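Maintained by Svitlana Antoniuk and Yaroslav Mykhailiuk. Last full check: 03/06/2020.

# Volham Laundry Words

A list of household words for washing, drying, folding and mending, collected in Volham and the villages between Pornton and Ostimlow. It comes as plain text and can be opened in any spreadsheet program.

## What is in it

The list has over 3,000 entries. Each one gives a word or phrase as the speaker said it, a meaning in standard English, the place where it was recorded, and the speaker's decade of birth. Entries were taken from recorded talks with 93 speakers. The talks were held at kitchen tables for the most part, and a few by phone.

Files:

- `words.csv` is the main list
- `places.csv` has the 19 places with their short codes
- `notes.txt` has comments that did not fit a column
- `CHANGES.md` is the history

## Columns in words.csv

| Column | Meaning |
|---|---|
| `id` | Entry number, never reused |
| `form` | The word as heard |
| `gloss` | Short meaning |
| `place` | Code from `places.csv` |
| `born` | Decade, such as 1940 |
| `sure` | 1 for sure, 2 for doubtful |

An empty `born` field means the speaker preferred not to say. Please don't fill it in from other entries by guessing.

## Spelling

There is no agreed spelling for most of these words. We wrote them the way a local reader would say them aloud, and kept one spelling per word across all places unless the sound was clearly different. Double letters mark a short vowel before them. Words for bedding and heavy clothes gave the most trouble, as the same word can mean a blanket in Pornton and a winter coat in Ostimlow. Those have separate entries.

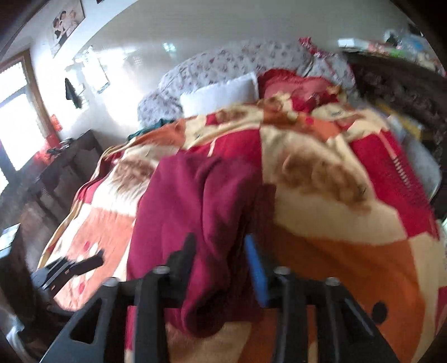
Can a word appear more than once with the same meaning?

It can, if it was recorded in more than one place. Each place gets its own row and its own `id`. To get a list of unique words, sort by `form` and drop the repeats.

## Known problems

- Rows marked 2 in `sure` were hard to hear. Most are from the phone talks.
- The Kostiuk papers, an older handwritten list, are not included yet. Yaroslav has typed up the mending section and hopes to finish the rest by December.
- Some glosses use "wringer" and "mangle" for the same machine.
- Accents may break if the file is opened with anything except UTF-8.

## Use and corrections

Free to use for teaching and research with credit to both maintainers. The recordings are not shared. Send corrections as an issue with the `id` and the place, and say whether you heard the word yourself or read it somewhere. Svitlana handles new words, Yaroslav handles the place codes.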